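The Rice Pot at the End of the Hall

Shirin Mirzaei starts her rice the night before, and she would like you to start yours the night before too. "Salt it like you mean it," she told me, tipping a fistful into a bowl of basmati and cold water. Then she went to bed, and I lay awake in her guest room thinking about tahdig!

If you have never met tahdig, you are in for a treat. It's the golden, crackly crust at the bottom of a pot of Persian rice, and at any good table it disappears first. I grew up on the boxed stuff, so my first bite (in January, standing up, straight off the spatula) was a small shock. Buttery, a little salty, loud when you chew it.

Shirin cooks in a dented Gosselin pot she has owned for 30 years. She parboils the soaked rice until the grains bend but still have a firm heart, drains it, and gives it a quick rinse. The next part is the fun part. 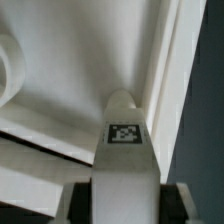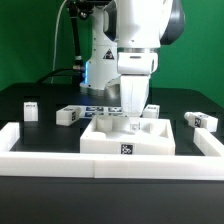
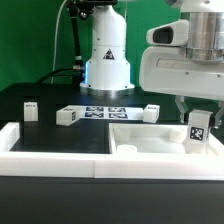
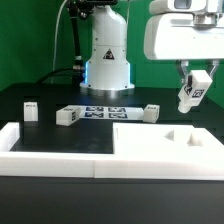 She melts butter with a good pour of oil, stirs in 3 big spoonfuls of yogurt and a pinch of ground saffron bloomed over ice, and mixes in just enough of the rice to cover the bottom of the pot. The rest gets heaped on top in a loose hill. She pokes a few holes down through it with the handle of a wooden spoon, wraps the lid in a dish towel with the corners tied up high, and turns the burner low.

Then you wait, and the kitchen starts to smell like toast and flowers. I kept reaching for the lid. She kept moving my hand.

You can line the pot with other things, and I have been happily working my way through them. Thin potato slices are wonderful, crisp at the rim and soft in the middle. Torn lavash puffs and blisters. Lettuce leaves sounded odd to me, but Shirin's aunt swears by them, and I'm coming around.

For the flip, she sets the hot pot in an inch of cold water in the sink, lets it hiss, puts a platter over the top and turns the whole thing in one go. Mine came out in four pieces the first time. We ate every one of them with sour cherry jam and cold yogurt, and then scraped the pot.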